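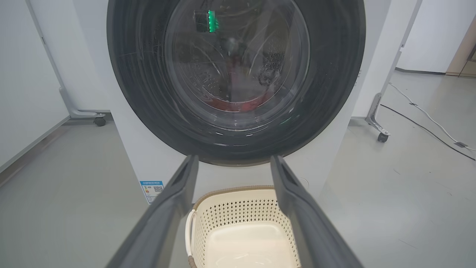

Step 3: Teach the arm where the door is

Okay, fun part! If you did steps 1 and 2 you have a gripper that opens and closes on command and a wrist camera that streams without dropping out. Now we get it to open a front loader and go for the laundry.

I set the basket on the floor right in front of the washer, close enough that it shows up between the fingers. Do the same with yours, then put tape on the floor at the corners (I skipped this in December and lost a whole evening of recordings when the basket drifted). The software I use is Riveven, and its pose list is just a text file, so you can fix a bad number by hand.

Save three poses to start: one facing the closed door, one at the side where it unlatches, and one pulled well back so the door has room to swing. Run them at a crawl. My speed setting is 126, and I wouldn't go over that until you trust it — glass doors are not cheap.

Step 4: Look in the drum

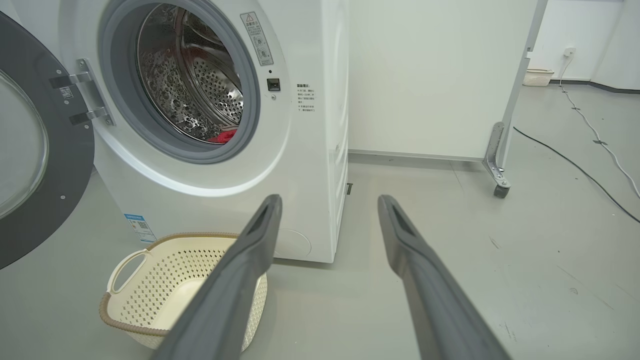
Dalo wrote in to say that the reach pose should be saved with the door already open, as the gasket lip hides anything lying low in the drum and the arm will happily close on rubber. I tried it that way and yes, much better! So open the door by hand the first time, bring the fingers up to the opening, and save from there. Use one bright piece of clothing until it works. Red is great for this.

I recorded 100 runs before training anything. You can start with fewer, but keep the failed ones in their own folder, you'll want them in step 5.

Filed under: Home Robotics, Arms & Grippers, Laundry Build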